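Subject: Re: [benchbots] Nolis board kit, anybody bought one?
Date: July 2025

> Has anybody on here gotten their hands on the Nolis board kit yet? Gittins
> has it listed at 1,000 with the printed plate and the practice parts, or
> 700 if you print the plate yourself. We have an arm already and I'd want
> it mostly for training pick and place on small stuff. Is the full kit
> worth the extra 300, or is it just plastic in a nice box?

Hi all,

Yes! We've had the full kit at the Sodthorpe shop since December, so I can tell you a fair amount, and I'll try to keep the grumbling to the end.

First thing, the plate. I was all set to say print your own and save the money, and then we did print our own as a spare, and the sockets came out a hair tight and the memory stick wouldn't sit down in its slot without somebody leaning on it. You can sand it, sure, but after an evening of sanding I was wishing I'd just ordered two. If your printer is better behaved than ours you may have no trouble at all.

The job we use it for most is the memory strip. It lies in a long slot with a clip at each end, and the fingers have to come in square to it, which sounds easy until you've watched an arm miss the same slot all afternoon (I have, I brought snacks). The processor goes in its own square recess higher up, and that one's a lot kinder to beginners. We run the whole thing right next to a real tower with all its ports and grilles, so the policy doesn't get too used to a nice clean background. 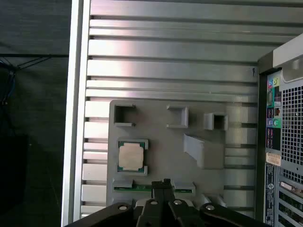
On the subject of shiny backgrounds, Prirnar's support desk wrote back to me when I asked about reflections, and they said the kit was tuned under flat overhead light, that bare ribbed metal will throw highlights all over a wrist view, and that we should either put a matte sheet down or record plenty of runs with the glare left in. They'd lean toward the second if we ever plan to work on actual computer cases.

So that's what we're doing, and it does seem to be helping, though I wouldn't swear to it yet. We've got 2,000 runs recorded so far, and the last 60 were all on the strip with the lamp moved to a different spot each time. Ask me again when I've had time to sort through them.

Now the grumbling. The instructions are two folded sheets and one of them is the packing list. The sample scripts assume you bought the Prirnar fingers too, and if you didn't, you'll be changing offsets by hand in four different files, and they don't tell you which four. (It's the grip file, the home file, and both of the slot files. You're welcome!) Also the spare parts bag had two processors in it and no extra memory strip, when the strip is the thing that gets chewed up. Gittins did mail me a couple of strips after I complained, no charge, so credit to them for that.

Would I pay the extra 300 again? I think so, yes, mainly for the plate. If you already have a pile of dead boards and a good printer I'd go for the cheaper one and spend the difference on better fingers. Happy to send my changed files to anybody who wants them, just write me off list so we don't clog this one up.

Oh, and check the clips before you start. One of ours had a little burr on it and I blamed the software for two days.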